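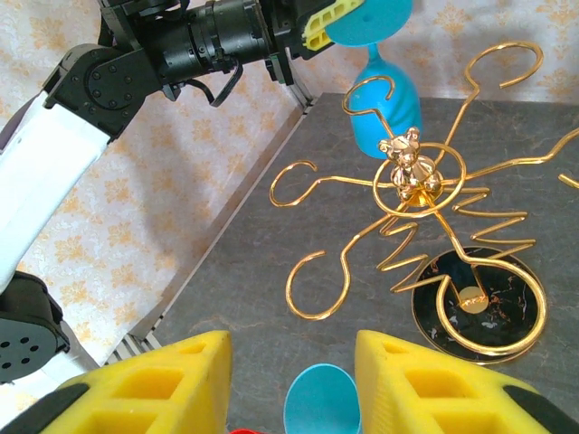
I have never been persuaded by furniture for glasses. A glass is a thing that stands up by itself, and any shelf will do for it, so when the flat in Skostthorpe came with about four feet of worktop I swore there would be no racks, trees, stands or caddies on it. You can guess how that went. We now own the gold wire one with the black marble base and the little bear sitting on top in his ring, and I've been living with it since June, so I feel entitled to complain.

The theory is that you hang the glass upside down by its foot and the dust stays out. Fine. But how much dust does a wine glass collect if you use it? Ours get used. The ones that gather fluff are the good ones at the back of the cupboard, and those are never going on a stand next to the kettle where I can catch them with my elbow.

Then there's the plastic question. We gave up on real glass for everyday after the third breakage on the tiled floor, and went over to light blue plastic ones with ribbed bowls. I was told they would look cheap on the stand. They look all right. They also weigh next to nothing, and I find I knock them far more often than I ever knocked the heavy ones. A proper glass sits there and sulks. A plastic one swings.

The marble I will defend, grudgingly. A wire stand on a light base would be over in a week. White and gold veins on black do show every splash of washing-up water, mind you, and I wipe it more than I wipe the hob.

As for the bear, I can't see what he's for. He is shiny, he has round ears, and he needs a cotton bud to clean behind them. I was outvoted.

Would I buy it again? For 15 pounds, perhaps. For what the shops want for anything in gold wire, no. I'd put up a hook.

Recent posts
The Piras kettle after 200 boils
Is Nedo shelf liner worth the bother?
A drawer with 46 teaspoons in it
Oneck market: what I didn't buy
Drying racks, and why I gave ours away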